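June, late, window open

Woke at half past five to the sound of somebody else's washing machine and lay there making a list of everything wrong with the bedroom. It is a good room if you come into it with your eyes shut. With them open it is two beds, a great many fabrics and a slow drift of things that were put down for a minute in March.

Mercy is coming to stay, which is the only reason any of this is being looked at. She has said she doesn't mind mess. People who say that have usually got none of their own.

Began with the floor, on the grounds that I would need it to stand on. Found 30 pence, a bus ticket to Ganitz and one of Tumaini's socks, a thick walking sock, very sure of itself. Wrote to ask if he wanted it back. He replied that he'd thrown the other one out at Easter, so now I own a sock.

Then bedding. I own far too much of it and all of it came from other people. The flowery quilt with the gold edge was Raymonde's and she would like it known that it was expensive. The purple blanket came from the market and sheds, and I love it more than is sensible. The pink set I only ever seem to fold. I had a plan to make everything match for Mercy, got as far as laying it all out, and saw that the plan would need a different person and a different shop. Put it back as it was. This took an hour and I am counting it as work.

Stopped for toast. Stella rang while I was eating it and told me about the Dosimden method, where you take each thing in your hands and ask if you would carry it up three flights of stairs. I live up three flights of stairs. I have carried every single thing in this flat up them, including the wardrobe, so by that rule I may never throw anything away again. She said I was being difficult. We then talked for far too long about her landlord.

Afternoon: clothes. Sorted them into wear, mend and lie about. The mend pile has a zip in it that I have been going to see to since I lived with Bastian, and he's been married twice since then. Put the zip back at the bottom where it's happy. Got the jeans washed at least, and did the cabinet top, meaning I moved what was on it to the left and then, after some thought, to the right.

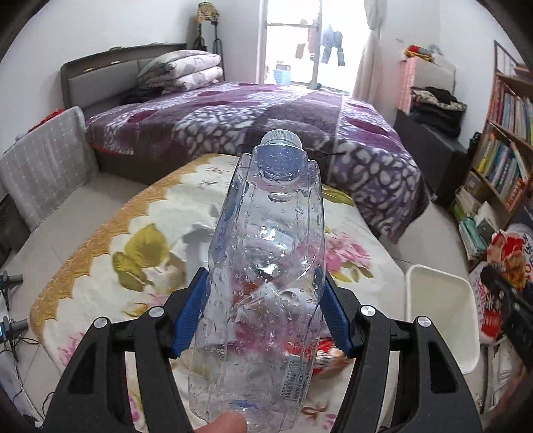
Bottles next. I am ashamed of the bottles. I buy one whenever I go out without mine, and I always go out without mine, so they collect by the bed and get trodden on at night with a noise like a small car crash. Squashed the lot and took them down to the bins, where the lid of the recycling was up and the thing already full of next door's cardboard. Stood on the cardboard. Felt better than I had all day.

By seven the light was coming in low from the balcony and showing up dust on surfaces I had already dusted - I shut the curtain on it.

Mercy messaged at nine to say she's now coming for two nights, not three, and would I mind if she slept on the sofa as beds do her back in. Wrote back that of course I wouldn't. Moved the sofa cushions to see what was under them and put them straight back.

Must buy milk, and the other sort of bin bags.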